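Updated 12/10/18

## Zesier: common questions

**What kind of hero is Zesier?**
Zesier is an agility-based marksman from the Vamilell faction. She attacks from the back row and deals physical damage.

**How do I get her?**
She is in the regular summon pool. You can also collect 60 soulstones from the Arnerton shop. The shop restocks every 16 hours, and a full set costs 2000 guild coins.

**Which skill should I level first?**
Split Arrow. At max level it hits for 872 base damage and can strike two targets. Her passive can wait until you have spare gold.

**Does Split Arrow work on summoned units?**
Yes. It treats them as normal targets, so Quan's wolves will often soak up the second arrow.

**Is she still good after the July patch?**
Her energy gain went down a little. She is weaker in short arena fights and about the same in campaign.
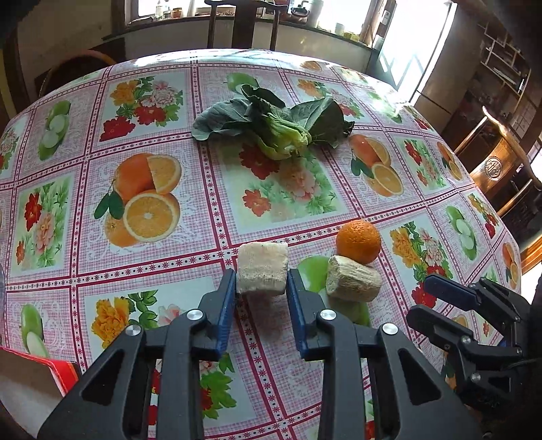
**Who should I pair her with?**
Any tank who can hold the front row for the first ten seconds. Quan is the usual choice because his howl also raises her attack speed.

**How much power does she need for the Arnerton tower?**
The first floors are fine at almost 950. After that, gear matters more than level.

**Can I reset her skills?**
Yes, from the hero screen. You get all the gold back, but skill points are not returned.

**Does her skin change her stats?**
No. It only changes her look and the arrow color.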